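Learning Pharmacology Out Loud: Notes for the Second-Year Session

Speaker notes, 2 September 2026
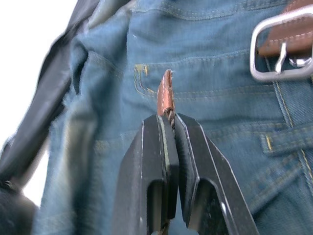
Good morning, and thank you for coming to an early session. I'm going to talk for forty minutes and leave the rest for questions. The subject is how to learn drugs by talking about them, in small groups, without adding another two hours to your evening.

(Check that the people at the back can hear. The lapel mic in this room picks up paper, so keep the handouts off the lectern.)

Start with the show of hands. Who has a stack of drug cards at home? Who made them by copying from the book? Who has gone through the whole stack more than twice? Let the laugh happen, wait for it, then move on. I had a stack too, and mine was beautiful. I used four colors of ink and I still mixed up my beta blockers on the first exam.

WHERE THIS CAME FROM

I taught the pharmacology lab at Nundberg for six years before I changed anything. Students came in with wonderful notes. I'd ask, "Your patient is on furosemide, what are you going to look at this morning?" and I'd see them hunting for the page in their heads. They knew it was a loop diuretic. They could often tell me where on the card it was written! Getting from there to potassium, weight, blood pressure and "is he dizzy when he stands up" was slow going.

So one July, in the summer term, I dropped the weekly card check and put talking in its place. We had a short term, a small group and not much to lose. By week three the noise in that room was terrific.

Since then we've run it with 270 students across the two campuses, Nundberg and Garba. I've changed plenty along the way and I'll tell you which parts flopped.

THE BASIC ROUND

(Handout page 1. Give them a minute to find it.)

A round takes nine minutes and needs three people. One person is the nurse, one is the patient, and one holds the book and keeps quiet.

The patient gets a drug name and makes up a short story to go with it. "I'm 71, I started lisinopril last week, and now I've got this cough that won't quit." The nurse answers in plain words, the way you'd answer a real person in a bed. The nurse can't use a word the patient wouldn't know unless they explain it right away.

Three minutes, then stop. The book person reads out what was missed and anything that was wrong. Then you all move one seat over and take the next drug.

Say this part slowly: the book person does not help during the three minutes. No nodding, no wincing, no tapping the page. That's the hardest job of the three, and the quiet students are often very good at it.

(Demo here if there's time. Ask for two people from the front row. Use metformin, everybody has met metformin. If the volunteer freezes, play the patient as a chatty one and feed them a question about eating.)

WHY TALKING HELPS

I don't want to lean on theory for long. When you reread a card, it feels familiar, and it's very easy to take that feeling for knowing. When you have to say it to a person who is looking at you, you find the hole in about one second. I love that moment. Students hate it for the first two weeks and then start to enjoy it, I promise, and some of them get quite competitive.

There's a second thing, and for me it's the bigger one. Your job will be full of talking. You'll explain warfarin to someone whose daughter has printed out a list of vegetables. You'll explain to a tired man why he needs to finish the whole course. The exam question that asks "which statement by the client shows a need for more teaching?" is a conversation with the voices taken out. If you've had that conversation six times in the lab, you can hear it when you read it.

WHAT TO PUT IN THE DRUG LIST

Our master list has 89 drugs on it. It used to be longer. I kept adding, because every instructor on the floor had a favorite, and the students were drowning. We cut it down by going class by class and choosing one or two that stand for the rest.

Learn one ACE inhibitor so well that you could teach it to your grandmother. Then the others are cousins. Learn what the family shares -- the cough, the potassium, the swelling you never ignore, the pregnancy warning -- and after that note only where a cousin is different.

Some drugs don't have a helpful family and just have to be learned one at a time. Digoxin gets its own round. So does lithium. Insulin gets a whole afternoon, and I bring snacks.

(Someone will ask for the list. It's on the back of the handout. Remind them it was built for our courses, so check it against their own syllabus before dropping anything.)

THE PARTS THAT FLOPPED

Groups of five. I tried it when we were short on rooms. Two people work and three look at their phones.

Points. We scored the rounds for one term and it turned nasty in a small way. People stopped making up hard patients for their friends. I took the points out and the hard patients came back.

Recording the rounds. The idea was that students would listen to themselves on the drive home. A few did and liked it. Most of them told me they would sooner eat the handout.

Starting too late. If the first round is the week before the exam, it just scares people. Start in week one, when they only know three drugs. Three drugs is plenty. You can be a very entertaining patient on acetaminophen.

KEEPING TRACK

At Garba they use a small program called Allix to deal out the drugs, and it brings back the ones you missed sooner than the ones you got. I like it. At Nundberg we use a shoebox with three dividers, and I like that too. The front section is for today, the middle is for later this week, and the back is for next week. Miss one and it goes to the front. Get it and it moves back one. Use whichever you'll open on a bad day.

One of our groups kept a tally for a whole term, just for fun, and logged 943 rounds among them. Please don't take that as a target! They were a very keen bunch and three of them shared an apartment. Two rounds a day, four days a week, is a good steady pace and leaves you time to sleep.

(Pause here for a sip of water. Check the clock. If it's past the half hour, skip the next section and go to night shift.)

MATH

The dosage math goes in the same round. The patient says, "The order is for 300 milligrams and the pharmacy sent up 150-milligram tablets." The nurse says the whole thing aloud. "I have 150 in each tablet, I need 300, so that's two tablets, and two tablets is a sensible thing to hand someone."

That last bit matters a lot to me. Say whether the answer makes sense. If your math tells you to give eleven tablets, your mouth will often notice before your pencil does. Then go back to the order, and ask someone before you go any further.

Write your units every time. I know you've heard it. I'm going to keep saying it until I retire.

FOR PEOPLE WHO WORK NIGHTS, OR HAVE KIDS, OR BOTH

I get this question at every talk, so let me get in first. You don't need to be in the same room. Phone rounds work nearly as well. One group at Garba did theirs on speaker while folding laundry, and their patients had wonderful complaints. If you can only find one other person, drop the book role, and look things up together when the three minutes are over.

And if it's just you at the kitchen table at five in the morning, be the nurse and talk to the chair. It feels silly for a day or two. You still have to find the words, and finding the words is most of the work.

If you learn better with pictures or songs or silly rhymes, keep them! Bring them into the round. I've heard a rhyme about vancomycin that I can't repeat here, and I will never forget the infusion rate rule again.

A WORD TO THE INSTRUCTORS IN THE ROOM

Please play the patient sometimes. Play it badly. Be confused, be grumpy, ask whether you can have grapefruit. The students see you having a good time and they loosen up.

Try not to correct during the three minutes either. I still catch myself with my mouth open. I've taken to standing by the window with my hands in my pockets.

If you want to try this in a clinical post-conference, one round per student is enough, and use a drug they gave that day. Leave out anything that would identify the patient, and have the student make up a new one. The group from Flavell who joined us last spring did this at the end of each shift, and they told me it was the part of the day they looked forward to.

QUESTIONS

(Likely ones, with short answers.)

Can we do it with lab values? Yes, and it goes well. The patient says, "The doctor said my sodium is 128, should I be worried?" Same rules.

What if my partner is way ahead of me? Good, let them be the patient first. They'll think of things to ask that you wouldn't.

What if we all get it wrong? That's what the book is for. If the book doesn't settle it, write the question down and bring it to lab.

How soon will I notice a difference? For most people it's the third or fourth week. It tends to show up first on clinical, when a patient asks you something and you find you're already answering.

(Collect the spare handouts before leaving. The room is needed at eleven.)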